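办公设备基础 第3讲讲义:桌面电话机的结构、摆放与检查

适用:前台与行政岗位实训,3月班。课前请读完附表A(接口对照)。

## 3.1 组成

按键式桌面电话机由四部分构成:

- **机座**:内含主板、叉簧开关、振铃单元,正面为键盘。
- **手柄**:受话器与送话器各占一端,中间为握把。
- **手柄线**:螺旋线,两端为4P4C水晶头。
- **外线**:直线,接墙座或分机盒,水晶头为6P2C或6P4C。

手柄线与外线的水晶头宽度不同,不可互换。将4P4C强行插入6P插座,可能压弯外侧簧片,造成接触不良。

指示灯的含义以各机型说明书为准。常见定义有三种:来电、留言、线路占用。部分机型以闪烁频率区分,登记时须写明“常亮”或“闪烁”,不写“灯亮”。

## 3.2 手柄的取放

叉簧开关由手柄自重压下。手柄未完全落入凹槽时,开关处于半释放状态,交换机侧判为摘机,外部呼入得到忙音。实训室的通话故障登记中,此项占比最高。

操作顺序:

1. 握手柄中段,不握两端。
2. 垂直提起,离开凹槽后再移向耳侧。
3. 放回时先对准受话器一端,再放下送话器一端。
4. 放回后轻压一次,确认无晃动。

白色机座,手柄位于机座左侧,顶缘有红色小指示灯,卷线为灰色: 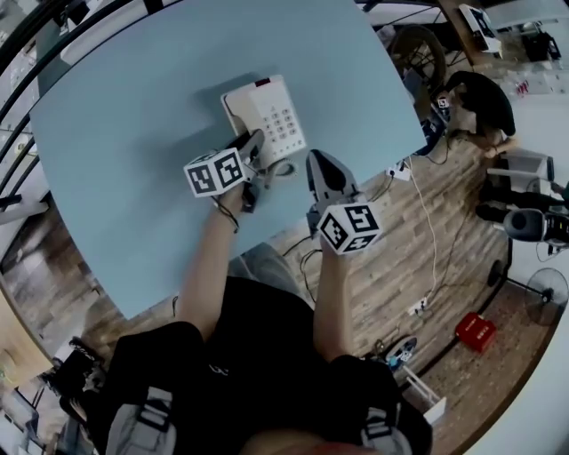

Wernska教学点对第3步有不同意见,认为应两端同时放下,先对一端容易使手柄斜卡在凹槽里,学员又看不出来,不如统一要求平放,再听一次拨号音。此意见已收入附表B。本讲义暂保留原顺序,考核时两种做法均不扣分,但漏做第4步扣分。

## 3.3 卷线

卷线在使用中逐渐扭转,积累后出现反向圈,有效长度缩短,拉动时会带动机座。处理方法:

- 从机座一端拔下水晶头,手柄悬空下垂,待其自行停转。
- 反向圈逐圈拨正,由手柄端向机座端进行。
- 重新插入,听到卡扣声为止。

不得以加热方式定形。卷线外皮发黏或开裂时直接更换,不作修补。

## 3.4 摆放位置

电话机置于非书写手一侧,使书写手空出。惯用右手者放左侧,惯用左手者放右侧。机座前沿与桌沿之间留出搁放前臂的距离,外线从桌面后方引出,不跨越书写区。桌面宜平整,机座四个胶脚须全部着地;台面不平时按键会带动机座翘动,误触率上升。浅蓝色台面表面光滑,无可见纹理,胶脚积灰后在此类台面上尤其容易滑移,应先擦胶脚,后擦台面。靠近栏杆的工位另有一条规定:台面外侧不放手柄、笔筒等小件,以防坠落。 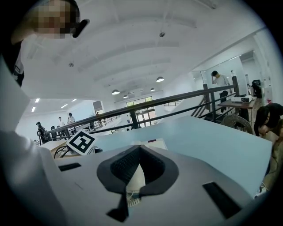 工位的安排按Hamholm布置表执行,表中规定了电话、便签与登记簿的相对位置。学员可按个人身高调整座椅,不得自行移动分机盒。栏杆旁的工位按3.4的补充规定执行,现场栏杆为深色金属,横杆较细,另一侧是较低楼层与开敞的大厅,小件一旦滑出即可能从横杆间隙落下。电话外线也不得绕在栏杆上固定,应使用线夹,线夹间距按布置表取值。

## 3.5 线缆

电话外线与电源线分开敷设。平行走线时保持间距,必须交叉时取直角。地面走线一律加盖线槽,座椅脚轮不得压线。接线板不放在椅子活动范围内,也不放在脚踏处。

通话中有持续低频嗡声,先检查外线是否与电源线并行;有间断爆音,先检查手柄线两端水晶头。

## 3.6 检查表

| 项目 | 方法 | 判定 |
|---|---|---|
| 拨号音 | 摘机静听 | 连续、无杂音 |
| 按键 | 逐键按压 | 回弹一致,无卡滞 |
| 叉簧 | 反复摘挂7次 | 每次均能断线 |
| 指示灯 | 由分机呼入 | 与说明书一致 |
| 卷线 | 拉伸后松开 | 回缩,无反向圈 |
| 胶脚 | 轻推机座 | 不滑移 |

内线测试号码为167,接通后播放一段固定频率音,音频为1000 Hz。听到断续或明显变调,填报修单,故障栏写“音频异常”,不自行拆机。

## 作业

1. 画出4P4C与6P4C水晶头的正视图,标出触点位置。
2. 某分机呼入始终为忙音,拨号音正常。写出排查顺序,第一步须不使用工具。
3. 阅读Mollar实训手册中“桌面设备”一节,比较其摆放要求与3.4的差异。

作业纸交至Dehghan实训室门口的文件格,下一讲开始前收齐。附表B的补充意见可写在作业纸背面。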